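The Slow Evening

My grandmother washed every plate twice, once for the food and once, she said, for the company, and I have been thinking about her ever since I gave my dishwasher to my cousin Jonatan in September. I didn't plan to make a point of it. It was leaking, he's handy, and I had a sink.

What surprised me was how many people wanted to talk about it. Kerstin Engebretsen, who lives across the landing, has washed by hand for most of her life and thinks of the half hour after supper as the only part of the day when her husband tells her anything (he dries, badly, and talks the whole time). Tekle Moges grew up in a house of nine and remembers the quarrels over whose turn it was, and then, when he was older, missing the quarrels terribly.

I wrote a little piece about all this for the Konthorpe newsletter, which goes out to 2512 households, and got roughly 200 letters back! Some were about soap. A good many were about mothers. Tuva Bråten sent four pages on the radio shows she and her sister used to sing along to with their sleeves rolled up, and I read them standing at my own sink on a Thursday night with the water going cold. 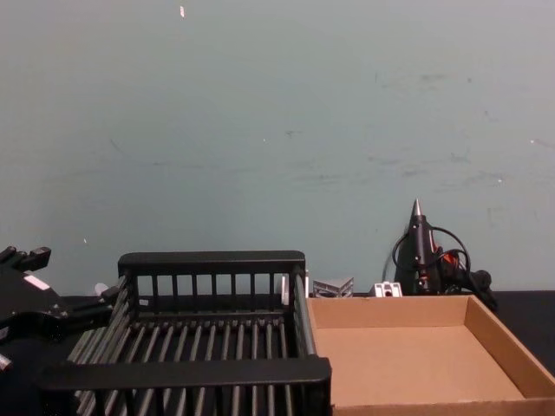
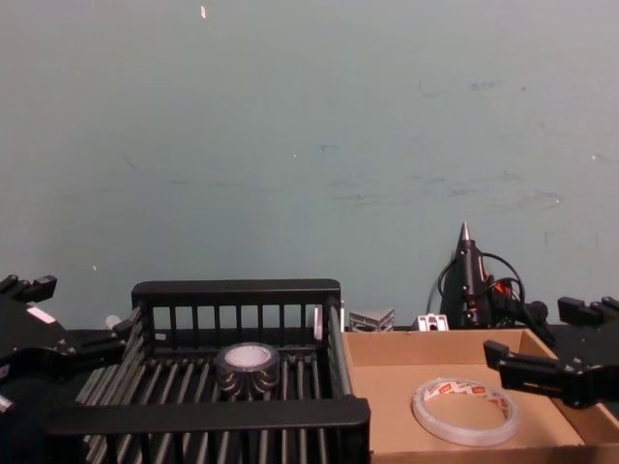

Black plastic, in both pictures, against a pale wall.

Kerstin still says I should buy a second dish towel.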